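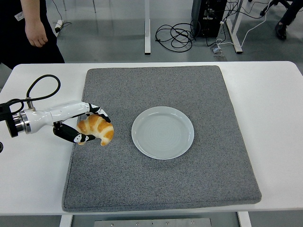 Clescombe Regional Air Safety Office: update on the loss of contact with the cargo flight operated by Godoy Air Freight. This thread replaces the statement posted last night. Please refer to it in place of earlier posts.

The aircraft, a twin-engine turboprop on a scheduled mail and parcel service, was last heard from 6 minutes before it was due to begin its descent over the coast. There were 2 crew members on board and no passengers.

Both families have been informed. At their request, the names of the crew will not be released at this stage. We ask reporters and members of the public not to contact relatives or visit their homes.

The search area now covers 640 square miles of open water south and east of the Clescombe headland. It was redrawn this morning after drift calculations were checked against overnight wind and current readings.

Weather in the area: low cloud in the north, improving later. Swell is moderate. Aircraft are searching the southern sector first and will move north as visibility allows.

Search coordinator Estela Tapia: "We have good coverage of the southern sector and we expect to finish the first full pass before dark. Vessels will remain on station through the night."

A fishing crew has handed in a section of light paneling recovered nearly 100 miles from the last known position. It has not been confirmed as part of the missing aircraft.

The panel carries a partial stencil. We are aware that a photograph of it is being shared online with claims about what the lettering means. Those claims have not come from this office and we cannot support them.

The item has been passed to Hongmei Fan, senior materials examiner, whose team will compare the paint, fasteners and stencil with maintenance records supplied by the operator. We will publish the finding whether or not it is a match.

On the question of the distance: Ms. Fan's team has asked for a separate drift study of the panel alone. Light, flat objects are carried by wind as well as current and may travel farther than heavier items. The study is being prepared by Virnine, which also provided the overnight model.

The operator has provided the loading sheet, crew duty records and maintenance log. Position data held by the tracking provider, Tellix, was received shortly after midnight and is under review.

Several posts have stated that the aircraft was grounded in June for an engine fault. The maintenance log shows a planned engine inspection in June, after which the aircraft was returned to service. Investigators will examine that work along with all other records.

Lead investigator Wagner Teixeira: "It is too early to speak about cause. We have no wreckage that we can identify and no recorder. Anything said on the subject today would be a guess."

If you find anything on the shore that may have come from an aircraft, leave it where it is if the tide allows. Note the place and time, take a photograph and call the Clescombe harbor office. Do not clean it or cut it.

If an item has to be moved to keep it from being washed away, carry it above the tide line and stay with it if you safely can. Gloves are advised. Edges may be sharp.

Private boats and drones are asked to keep clear of the search area. One search flight was delayed this morning by a drone near the headland. Harbor master Arlindo Quintana has issued a notice to all moorings.

Families of Godoy staff may use the support line, which is run separately from the public line. The number has been sent to them directly by the operator.

Correction to our third post of last night: the aircraft departed on schedule. We had stated that it left late. The error was ours and the post has been removed.

Media inquiries should go to Sebastião Brandão at the press desk. Interviews with search crews are not available while operations continue.

The next update will be posted here after the search aircraft have returned this evening. 14 Mar 2024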